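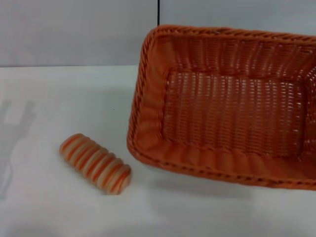 Unit 3: Baskets and Small-Item Sorting

Household Organization, Purkcombe Adult Learning
Handout prepared by Kamol Klinhom

Bring this handout to both sessions. Session one covers choosing a basket and setting up a station. Session two is practice sorting, in pairs.

3.1 Terms used in this unit

Rim: the band around the top. On a woven basket it is often braided and is the thickest part. An orange basket with a braided rim will do for all the exercises, and so will any other color.

Wall: the sides. Most woven walls slope outward from the floor. The ribs you feel are strands bent over uprights.

Floor: the bottom panel. In many baskets the floor has an open lattice with small gaps. Crumbs and dust go through the gaps and end up on the shelf, so the shelf has to be wiped when the basket is.

Stray: any small item on the table that has not been given a basket. A striped cylinder lying by itself on a white tabletop is a stray until someone puts it somewhere.

3.2 Choosing a basket

Measure the shelf first. Write down width, depth and the clear height above. Then measure the basket at the rim and not at the floor. With sloping walls the rim is the larger of the two, and this is the most common mistake in the homework.

Leave 2 inches of clear height above the rim so a hand can get in without pulling the basket out. If the basket will be pulled out every time anyway, less is fine.

Rectangular baskets with rounded corners lose a little room at each corner. For cards, envelopes and other flat things with square corners, measure the floor as well.

Synthetic weave can be wiped with a damp cloth. Natural rattan and willow should be dusted with a dry brush and kept out of the bathroom. If you don't know which one you have, treat it as natural.

An open lattice floor is a poor choice for pins, loose beads, seeds or anything else that could slip through. Cut a piece of card to fit, or use a lined basket — Vivek Pant has a stack of precut card at the front desk.

3.3 Setting up the station

1. Clear the table and wipe it down.
2. Put the basket on the side of your writing hand, opening up.
3. Put the strays on the other side. Spread them out so that none is on top of another.
4. Keep the middle of the table free. You will need it for items you have to look at twice.
5. Have a pencil and the labels ready before you start.

3.4 Sorting

Pick up one item at a time. Decide what it is used for, then where it is used. Items go in by where they are used. A battery for the kitchen clock goes with the kitchen things even if the rest of the batteries live in the hall.

Small round items roll. Put them in first, against a wall of the basket, and set something flat beside them. If there are more than 12 of one kind, they get a container of their own inside the basket.

Stop filling below the rim. A basket filled over the rim can't be stacked or slid under a shelf, and things fall off the top when it is carried.

Anything you can't place in a minute goes in the middle of the table. Come back to those at the end. Ask your partner before you throw anything out.

3.5 Homework for session two

Pick one drawer or shelf at home. Sort it using the steps in 3.4 and write half a page on what was left in the middle and where it went. Include your shelf and basket measurements. Hand it in to Boonsong Chaiyaporn at the start of class.

Reading: course packet, page 17, "Labels that stay on."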